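Sorting the desk drawers, part 3

The stapler question came up again on Tuesday, so I cleared the desk and went through everything with a white or near-white case. There is more of it than I thought. Most office things in pale plastic look alike once they are stood on end, and the maker's name is often moulded in the same colour as the body, so it has to be tilted to the light before it can be read.
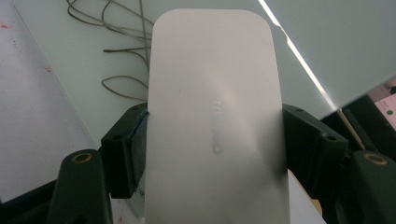 My rule for the drawers is simple. Anything used daily goes in the top one, upright, with the name facing out. Anything used monthly goes in the Arboleda box, which is 180 mm deep inside and takes most things standing. Refills sit at the back — never loose, as they work their way under the runners and jam them.

Printed names are easier to sort by than raised ones, but they wear. A soft cloth and plain water will do for the case. I keep spirit cleaner away from grey lettering after losing the markings on a Skarkmont tape dispenser.

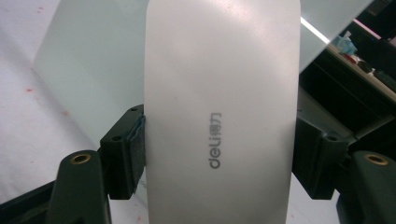

Leonor Teixeira writes that she files by size and ignores the maker altogether, and that her top drawer has stayed in order since December. She also lines it with thin felt, cut 3 mm short on each side so that it lifts out for cleaning. I have ordered some felt from Neltham and will measure the drawer again before cutting.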